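Gear train bench project, September
Group report, section by Ravinder Turcotte

Our course unit asked each group to set out a small gear assembly and write up how the workspace and parts affected the work. We chose the Stikley plate, a round white disc with a large hole in the middle, and plain metal spur gears from the Gagnon parts drawer.

## Work surface

We tried two surfaces before settling on a dark one. On the bare white table the plate was hard to pick out from a distance, and small parts slid when someone leaned on the edge. 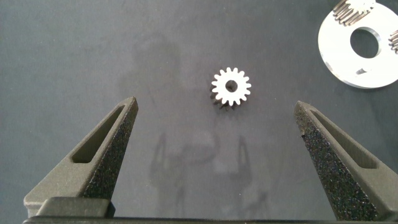

The dark surface has a matte finish, but it still picks up pale smudges and hazy reflections from the room lights. We wiped it down at the start of each session. Ravinder timed the setup over 4 sessions, and it took around 23 minutes each time, most of it spent sorting gears.

## Parts and layout

1. Lay the mat flat on the white table.
2. Put the plate right of center, so there is open space on the left for loose gears.
3. Lay loose gears flat on the mat with the teeth clear of each other.
4. Check the posts on the plate. A bare post is easy to spot against the white, and a gear resting at the rim of the plate should be looked at again before moving on.
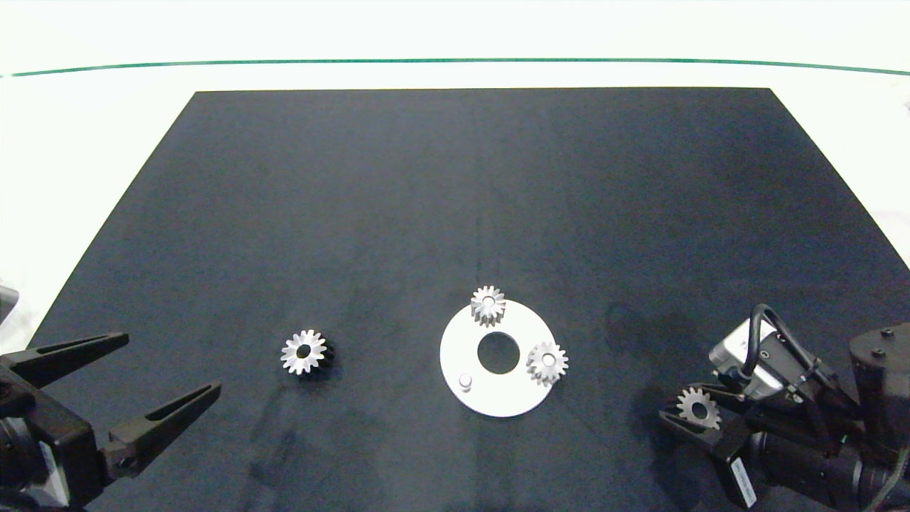
## Problems

The gears are close enough in color to the posts that we mixed up heights in our first notes. We also lost one session when the drawer was locked. For the next report we plan to label the drawer and draw the plate to scale.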